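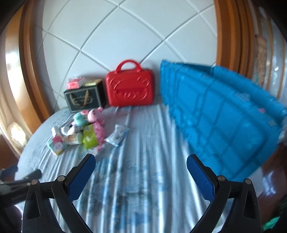 Ticket 152
Subject: Padded headboard moves and makes noise, model Storine, guest bedroom
Opened by: Ruan Msimang
Date opened: October 31, 2022
Status: Closed

First message from customer

Good morning,

I write to you about the bed Storine which I bought in your shop in March. The bed is good in general and we are satisfied with the mattress. The problem is the headboard. It is the white padded one with the big diamond pattern, between the two curved posts of glossy wood.

When a person leans on the headboard to read, it makes a sound like a dry click. The sound comes from the right side if you are looking at the bed from the foot end. After the click the padded part goes back a little. When the person sits up again, it comes forward with a second click. My mother-in-law slept in this room for two nights and she told us that she did not dare to turn over.

What I have tried until now:

I pushed the bed fully to the wall. The click was less loud but it did not stop.

I tightened the bolts that I could see on the outside of the posts, under the small round covers. They were not loose.

I put a folded cloth between the wall and the back of the headboard. This made it worse, I think the headboard was then pressed to one side.

Please know that the bed is in use as a place for sorting things at the moment. We are preparing parcels for my sister's children and there are always boxes, soft toys and a blanket on it. These things are light and I do not believe they are the reason, but I prefer to tell you everything.

With kind regards,
Ruan Msimang

Reply from Omell Customer Care

Dear Ruan,

Thank you for the clear message. A click from one side usually comes from the bracket that holds the padded panel to the post. On this model there are four brackets, two on each side, and they cannot be reached from the front.

Could you please do the following and write back:

1. Take everything off the bed, also the mattress if you have a second person to help.
2. Move the bed away from the wall so that you can stand behind it.
3. Press the padded panel with your flat hand, first near the top and then near the bottom, on each side.
4. Tell us at which bracket you feel the movement.

Please do not tighten anything yet.

Customer

Dear Omell team,

I have done the test this afternoon. First I had to empty the bed. The dark gift box with the gold ornament and the two small packages on top of it went to the wardrobe. The red case with the bear face belongs to my niece, or will belong to her when the parcel arrives, so I put this one in a safe place. The plush toys, the wet wipes and the turquoise quilted blanket went on a chair. My wife asked me to write down where everything goes, because the pink pig is for one child and the green one for the other, and the last time I mixed it.

The result:

Left side, top: no movement.
Left side, bottom: no movement.
Right side, top: movement and click.
Right side, bottom: a very small movement, no click.

When I look at the right top bracket from behind, I can see that the metal plate does not lie flat on the wood. There is a gap on its lower edge. I can put a piece of thin card into it. I can also see that the screw has gone in at an angle.

One more question. On the varnish of the right post, at the back, there is a fine line near this bracket. It is as long as my thumb nail. Is it a crack in the wood or only in the varnish? I do not feel it with the finger.

Ruan

Reply from Omell Customer Care

Dear Ruan,

Thank you, this helps us a lot. The screw at an angle is the cause of the gap, and the gap is the cause of the click. If you cannot feel the line with your finger or nail, it is in the varnish only. Please put a small pencil mark at each end of it and look again after some weeks. If it gets longer than the marks, write to us and we will look at the post under the guarantee.

For the bracket:

1. Ask a second person to hold the padded panel, so that its weight does not hang on one bracket.
2. Take out the screw of the right top bracket slowly, with a hand screwdriver. Please do not use an electric one.
3. Look at the hole. If the wood inside is torn, stop and tell us.
4. If the hole is clean, put the screw back straight. Turn it only until the plate touches the wood.
5. Tighten the bottom bracket on the same side.
6. Finish the top one.

Customer

Dear Omell team,

I stopped at step 3. The hole is wider at its opening than inside and some wood fibres came out together with the screw. I did not put the screw back. The panel now stands on three brackets and we do not use the room.

Ruan

Reply from Omell Customer Care

Dear Ruan,

You did well to stop. We are sending you a repair set for the bracket, without cost. It contains a new plate with two screw holes in place of one, new screws and a short wooden plug. The plug goes in the old hole with a little wood glue. Please let the glue dry overnight before you fix the plate.

The new plate is slightly longer than the old one, so it will cover a part of the varnish line. Make a mark on the other end before you begin.

Customer

Dear Omell team,

The set has arrived after 9 days. I glued the plug in the evening and fixed the plate the next morning with the help of my wife. The plate lies flat now, the card does not go in at any side.

I leaned on the headboard in the middle, on the left and on the right. No click. Then both of us leaned together and there was also no click. The bed stands at the wall again without the cloth.

The varnish line has the same length as before. I will check it again in March.

A small remark for your instruction sheet. In the drawing the screw for this bracket is shown from the front, but a person who builds the bed is standing behind it, and then left and right are changed. I think this is how I made the mistake with the angle, I was holding the screwdriver over the post with the wrong hand. Maybe you can add a second drawing.

The blanket and the boxes are already back on the bed. The parcels are not yet sent.

With kind regards and thanks,
Ruan

Reply from Omell Customer Care

Dear Ruan,

Thank you for the test and for the remark about the drawing, which we have passed to the person who makes the sheets. We close the ticket now. If the click comes back or the line grows, please answer to this same message and the ticket will open again.

Internal note: repair set sent, right top bracket. Varnish line at back of right post, customer to check in March. Drawing remark forwarded.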